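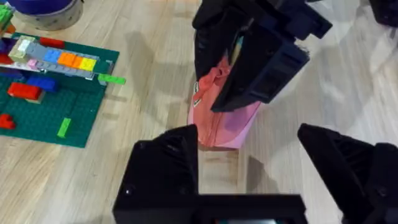 Karstead Bimanual Kit – Research Configuration

The Karstead kit is a two-arm tabletop cell for teams working on learned manipulation. This configuration matches the one used by Wanting Bai and Solomiia Lytvynenko in the Kasis study of soft-object handling, and it ships with their training recipe and evaluation scripts.

The Kasis method trains one policy for both arms. Wrist views and a fixed view are encoded separately, then merged before the action head. The policy was trained on 1,173 teleoperated episodes covering 13 tasks, among them lifting a soft pouch, opening a zipper and placing pens. Background items were left on the table during collection and moved between sessions. 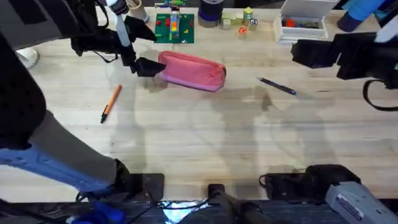
Removing the wrist views hurt zipper tasks most. Pen placement changed little. Results for each task are in the download – failed episodes are included and labeled by the arm that lost its grip.

Included
Arms: 2, with parallel grippers
Spare finger pairs: 6
Mounting: edge clamps
Software: Ramia recorder, Kasis policy code

Not included
Workstation, table, task objects

Fingers from the older Savchuk kit fit the grippers but need recalibration. Orders placed before noon on Wednesday ship the same week.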